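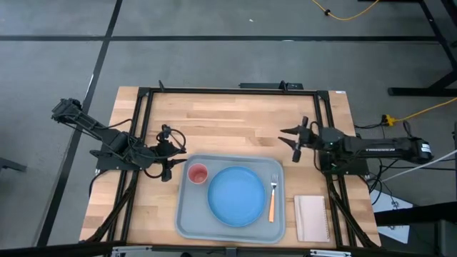
[skilla-ml] Re: 冬の歌の会、曲順とアンコールの件

ホーム | 過去ログ | スレッド順 | 投稿者順 | 次の投稿
印刷する | メールで送る
この投稿は6分で読めます

差出人:ドゥルセ・ロサレス
日付:12/05/2021
宛先:合唱団スキラのみなさん

みなさん、こんばんは。アルトのドゥルセです。

昨日の練習、すごくよかったですね! 帰りのバスのなかでもまだ「雪の渡し舟」のバスの下降音型が頭で鳴っていて、降りる停留所をひとつ乗り過ごしました。二年近くパート別の録音を重ねるだけだったのに、同じ部屋で和音が鳴るとこんなにも違うのかと、いまさらですが感激しています。

イヒニオさんのメールに、ところどころ返事を書きます。長くなりそうなので、急ぐ方は曲順のところだけ読んでください。

イヒニオ・ナバさんのメール:
> みなさま
> テノールのイヒニオです。冬の歌の会の曲順について、昨日出た意見をまとめました。
>
> 一部はプリコフの小品集から四曲、続けて「雪の渡し舟」。
> 二部はおなじみの冬の歌を五曲。お客さんと一緒に歌う曲は最後に置く。
>
> 心配なのは一部の三曲目と四曲目です。三曲目がト短調で静かに終わるのに、四曲目の出だしはテノールだけが高いファで入ります。正直こわいです。順番を入れ替えられませんか。

入れ替え、大賛成です! 三曲目と四曲目をひっくり返すと、元気な曲のあとに静かな曲が来て、そのまま「雪の渡し舟」の前奏にすっと入れます。夜にピアノで両方の並びを弾いてみたのですが、入れ替えたほうは調のつながりも自然で、テノールのファも二曲目の終わりの和音から取れます(ソプラノの一番下の音のオクターブ違いです)。ショチトル先生にもさきほど電話で聞いてもらって、「それでいきましょう」とのことでした。

というわけで、一部はこの順です。

1. 朝の橇
2. 樅の木の下で
3. 鐘つきの踊り(もとの四曲目)
4. 窓あかり(もとの三曲目)
5. 雪の渡し舟

楽譜のファイルの並べ替えを忘れないでくださいね。わたしは前回、並べ替えたつもりで二曲目を二回めくりました。

> それから、二部の「きよしこの夜」は何語で歌いますか。スペイン語、日本語、ドイツ語と三つ案が出て、結局決まらないまま時間切れになったと思います。

これは全部やりたいです!! 一番をドイツ語、二番をスペイン語、三番を日本語で、三番からお客さんにも入ってもらうのはどうでしょう。ドイツ語はリゴベルトさんが発音の録音を作ってくれるそうです。「Nacht」の ch をのどの奥で鳴らしすぎないこと、と先に伝言を預かりました。スペイン語は団員の半分が教えられますから、練習のときに隣の人に聞いてください。

> 譜面の追加分ですが、「雪の渡し舟」の改訂版がまだ届いていません。昨日はわたしを含めて古い版で歌っていた人がいて、48小節目でずれたのはそのせいです。

あのずれ、わたしは自分が間違えたと思って黙って下を向いていました。改訂版は出版元のピスターから火曜までに、などと言われると困るので確認したところ、もうこちらに向かっているそうです。届きしだいアナジェリさんが受付の棚に置いてくれます。古い版の人はとりあえず、48小節目のフェルマータを鉛筆で消して、次の小節の頭に「すぐ!」と書いておいてください。アルトはここで息を吸えないので、そのひとつ前のコンマで吸います。昨日の練習で三回やって三回とも苦しかったので、これは本当に効きます。

> 会場はファークナー会館の小ホールで確定。客席は一席おき、歌うときもマスク着用とのことです。

マスクのままだと子音がどうしても丸くなりますね。先生からは、語尾の t と s をふだんの倍のつもりで、でも母音は押さない、という注文が出ています。家で歌う人は、ぜひマスクをつけたまま一度録音してみてください。わたしはやってみて、自分の日本語が聞き取れなくて笑ってしまいました。「いざ」が「ふぁ」に聞こえます。

小ホールの響きは、思ったより長く残ります。先週ちょっと寄って手を叩いてみたら、練習室の感覚で次の言葉に入ると前の和音とぶつかりそうでした。「窓あかり」の最後は、ハミングが消えてから楽譜を下ろすくらいでちょうどいいと思います。並びは下手からソプラノ、テノール、バス、アルト。ピアノは上手側なので、アルトは音がもらいやすくて得ですよ(テノールのみなさん、ごめんなさい)。

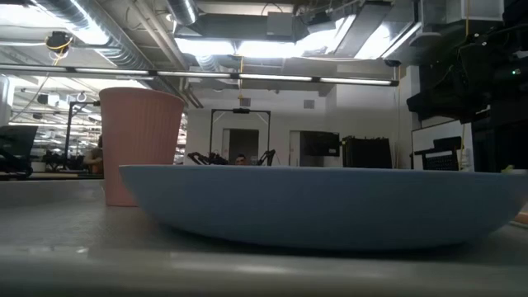
歌の会が終わったら、中庭で小さな打ち上げをします。今年は大皿を囲むのをやめて、ひとり分ずつ包んだお菓子と、あたたかいポンチェだけにします。果物は先に切って鍋で煮てしまうのですが、切る前の果物をまとめて置いておく入れ物が足りません。写真の青いボウルのように、浅くて大きいものがひとつあるととても助かります。それと、カップは各自持参です! 後ろのピンクのカップみたいに背の高いものだと、果物が底に沈んでもスプーンですくえて楽しいです。口の狭い水筒だと、去年までの経験では、グアバが出てきません。

会費は大人3,000、学生2,000です。単位はいつもの通りなので書きません、とイヒニオさんに言われたのですが、新しく入った方のために書くと、円です。会場代と楽譜代と果物代がここから出ます。封筒に名前を書いて、次の練習のときにアナジェリさんに渡してください。

> アンコールは用意しますか。拍手が少なかったときに気まずいので、わたしはなくてもいいと思います。

用意しましょうよ! 拍手が少なくても歌いましょう。だって、せっかく集まれるんです。候補は2曲あって、ひとつは春に録音だけで仕上げた「帰り道のワルツ」、もうひとつは先生が編曲中の子守歌です。子守歌は四声が全部ゆっくり動くだけなのに、真ん中でバスがひとりだけ旋律を持つところがあって、下書きを見せてもらっただけで鳥肌が立ちました。リゴベルトさん、覚悟しておいてくださいね。譜面が間に合えば子守歌、間に合わなければワルツ、ということで先生とは話しています。

ワルツのほうは全員一度は歌っているはずですが、録音のときは自分のパートだけを聴いていたので、ほかのパートと並べると急に不安になると思います。とくに二回目の繰り返しで、アルトとテノールが交差するところ。テノールのほうが高くなるので、アルトはつられて上がらないように。わたしは練習用にアルトだけ少し大きくした音源を作ったので、ほしい人は個別に返信をください。テノール用も作れます。

> 服装は黒の上下でよろしいでしょうか。

黒の上下に、どこかひとつ赤いものを、でどうでしょう。ソプラノはもう赤いスカーフで話がまとまっているそうです。靴下でも髪留めでもかまいません。男声のネクタイは、持っている人だけで大丈夫です。

次の練習は「鐘つきの踊り」の最初から始めます。発声は各自すませてきてください。それから、譜面台が足りないので、家に折りたたみのものがある方は名前を貼って持ってきてもらえると助かります。

ではまた練習で! 喉を冷やさないように。

ドゥルセ・ロサレス(アルト)

追伸 練習室に水色の鉛筆と、「朝の橇」のバスの譜面が一部残っていました。余白に「ここ、好き」と書いてあります。受付の棚に入れてあります。

前の投稿 | 次の投稿 | スレッドの先頭へ
印刷する | メールで送る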